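Teaching by Remote, Month Two

I said in February that I would write up how the remote sessions are going, so these are my notes on them.
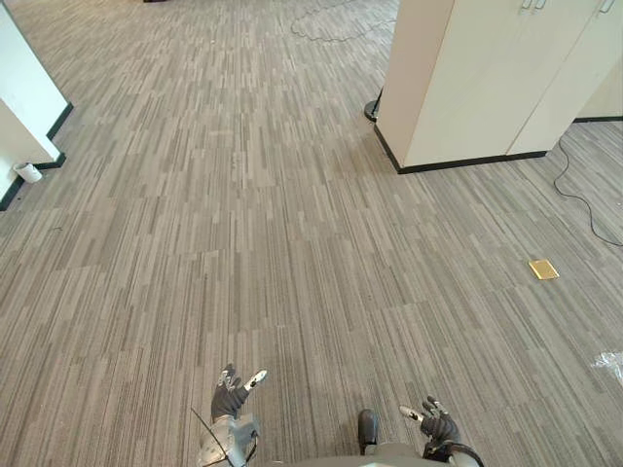
My job at the Lamstead office is to drive. I wear a headset and a pair of tracked gloves, and the robot copies my arms and fingers while everything gets recorded. Each recording of one task from start to finish is an episode. We have 2412 episodes so far, and 794 of them are mine. Not all of those will be used. The Brenonham office reviews them and throws out the ones with long pauses or a dropped connection.

I start every session the same way. Both hands go up and open, fingers spread, and I hold still while the software matches my hands to the robot's. Then I close one finger at a time and check that the right one moves on the other end. If the thumb lags, I redo the match. Early on I skipped this twice and lost most of a morning to episodes where the grip never fully closed.

The hardest thing to learn was moving slowly enough. When I pick up a cup at home I don't think about it. My hand is already closing before it gets there. With the robot there's a short delay between what I do and what I see, so I reach, stop, look, and then close. The first week my shoulders hurt every night. Now I take a break every 20 minutes and it's fine.

Depth is the other problem. Looking down past the hands at the floor, I tend to think things are closer than they are. A striped carpet doesn't help much. I got better at it by moving my head a little from side to side before reaching.

I also had to unlearn being neat. If I miss a grab, my instinct is to stop and start the episode over. Brenonham asked us to keep going and fix the mistake, and to leave the fix in the recording. They want the model to see a recovery as well as a clean run. I still don't like watching my own fumbles played back, but I've stopped deleting them.

We switched logging tools last month, from a spreadsheet to something called Zustotance. It tags each episode with the task name and the operator, and it lets me add a note. My notes are mostly "slow start" and "left wrist stiff." The old spreadsheet was easier to search.

The next block is picking things up from low down and handing them from one hand to the other. The target is 900 episodes, split between Lamstead and the Mazurek building. I tried a few handoffs yesterday and dropped most of them. The right hand lets go too early, and that's my timing, so I'm going to practice with a sponge for a while before I record any more.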